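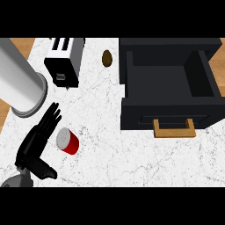

Department of Food and Consumer Studies – Student Project Reports

Stain Resistance of Kitchen Worktop Surfaces in Shared Student Housing

1. Background and purpose

The project was carried out during the second half of the course in Household Materials. It was proposed after the housing office of Boersma Hall announced that the shared kitchens on its lower floors would be refitted. Two surfaces were under consideration: a white marble and a dense composite sold under the name Mement. The existing worktops, a painted board installed when the building opened, were to be removed in either case.

The group was asked to compare the two surfaces with regard to staining by ordinary foods and to report on the upkeep each would require. Price was left out of the assignment, as was resistance to heat. Scratching was examined briefly in February but the results were too uneven to include.

2. Earlier work

A report from a previous student group dealt with worktops in the teaching kitchen at Skimeck. That group recorded stains only after a full night, and its samples were all cleaned with the same strong detergent. The present group considered that this did not match the way residents use a kitchen. A spill of coffee is commonly left for an hour or two and then wiped with whatever cloth is nearest. The test periods were chosen with this in mind.

Marble is made up mainly of calcite, which reacts with acids. Lemon juice, vinegar and wine can therefore leave a dull mark even when no color has entered the stone. Such a mark is known as etching and cannot be washed off. Staining proper takes place when a colored liquid passes into the pores. The two kinds of damage are often confused, and the housing office's own complaint forms list both as "spots." They are treated separately in this report.

3. Materials and method

Each surface was supplied as small square tiles with a honed finish. Half of the marble tiles were treated with Nernitent, a sealer applied by cloth in two coats with a day between them. The remaining marble tiles and all of the composite tiles were left as delivered.

Six substances were used: black coffee, red wine, lemon juice, beet juice, cooking oil and a paste of turmeric and water. A measured drop of each was placed on a tile and covered with a watch glass to limit drying. Contact times were 25 minutes, two hours and one night. The tiles were then wiped with a damp cotton cloth, washed with mild dish soap and left to dry before grading. Room temperature was noted at the start and end of each session and did not vary enough to affect the outcome.

Grading was done by eye under the same lamp, on a scale from zero (no visible change) to four (clear change at arm's length). Two members graded each tile without seeing the other's marks. Where they differed by more than one step, a third member decided. In all, 648 gradings were entered in the project log.

4. Results

At the shortest contact time, 80 percent of the gradings for sealed marble were zero or one. Most of the remainder came from lemon juice, which etched sealed and unsealed stone alike. The sealer slowed the entry of colored liquids but gave no useful protection against acid. The supplier's leaflet mentions this in its last paragraph – a point the group noticed only after the first session.

Unsealed marble took up oil quickly. The oil left a darker patch that did not respond to soap and was still present at the end of the project. Beet juice gave a strong color at first, but much of it faded over the following week. Turmeric was the most persistent stain on every surface, including the composite, where it was the only substance to be graded above two.

Red wine produced both color and etching on marble. The group had difficulty in separating the two when grading, and the figures for wine should be read with care.

5. Discussion

The composite performed better than marble in nearly all conditions. Sealed marble was acceptable where spills were wiped promptly, but shared kitchens do not offer much assurance of this. Sealing would also have to be repeated, and the work would fall outside the present cleaning contract.

The tiles were new and had not been exposed to daily wear. A worktop that has been scrubbed for several years may behave differently. Veined areas of the marble were not tested apart from plain areas, although one member observed that oil seemed to spread further along the veins.

6. Recommendation

The group recommends the composite for the shared kitchens. If marble is chosen for reasons of appearance, it should be sealed before use, and cutting boards should be provided for fruit and other acidic foods. The complaint form should be revised so that etching and staining are recorded separately.

The project log and the tested tiles are kept in the materials store and may be borrowed by later groups on request.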